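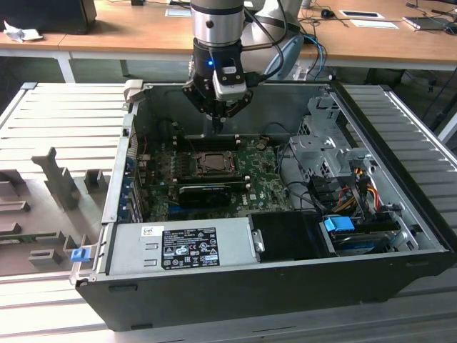
Schools > Features > Middle Grades

News Features Opinion Calendar

The Quiet Half Hour at Kimora Middle

I went to Kimora Middle School expecting to yawn. The whole school drops everything after lunch and reads for 29 minutes (the bell schedule wouldn't give them 30), and I figured I'd see a lot of kids staring at page one.
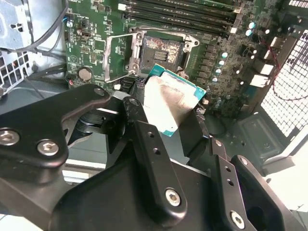
Words by the Schools Editor | 1/9/19
182 shares | 2 comments

Well, I was wrong! By the time I found a chair, the room was so quiet I felt bad about my squeaky boots. The girl beside me had a fat library book about shipwrecks and didn't look up once.

The rules are pretty loose. Comics count, cookbooks count, and so does the driver's manual if that's what you want. Homework doesn't. Teachers have to read too, and the kids do check!

Rumard schools started the reading break in August, and the library put 200 extra paperbacks on rolling carts so that students could swap without a hall pass. The cart by the gym is a mess, mostly mysteries with the covers taped back on. I borrowed one and I still haven't returned it.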